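From: Eino Vainio
To: Raltstead kitchen list
Subject: Re: Dish rack and the big tray
9 February 2019

Benito Vallejo wrote:
> Does the gray rack take full-size plates, or only small
> ones? And do we have to buy a utensil basket for it? I
> don't want to order one if the pegs will do the job.

Benito, it takes a large plate without trouble. The plate leans a little but the pegs hold it. I would skip the basket for now.
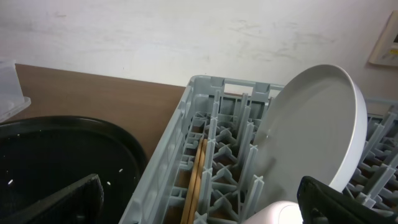

Eino Vainio
Shared kitchen coordinator, Raltstead

On the tray, I would like to keep using the round black one for carrying things over to the rack. It has room for the plates and the cups together, and the chopsticks can go along the side. 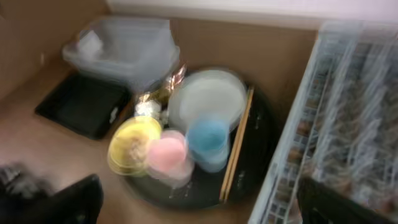
Plates, cups and chopsticks on the black tray.

Please empty the cups before you bring the tray over. Crumpled paper goes in the trash too. I have had to pick both out of the sink since April.

Chopsticks can stand between two rows of pegs. Put them in as a pair so they don't get separated. 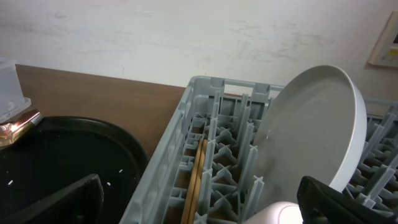
Leave a free row next to any large plate so the next person can get a hand in. The wall behind the counter needs a wipe as well. Casimiro Pacheco has the key to the cleaning closet if you want to do it before I get there.

One plate at a time on the tray is fine if you are only clearing up after yourself. 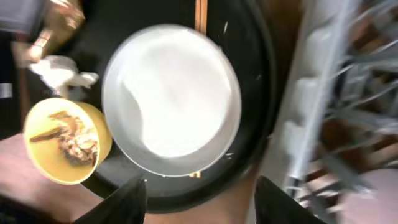 Baltasar asked for a second rack. I have 36 dollars left in the kitchen money and would like to hold on to it until we see how this one does.

Eino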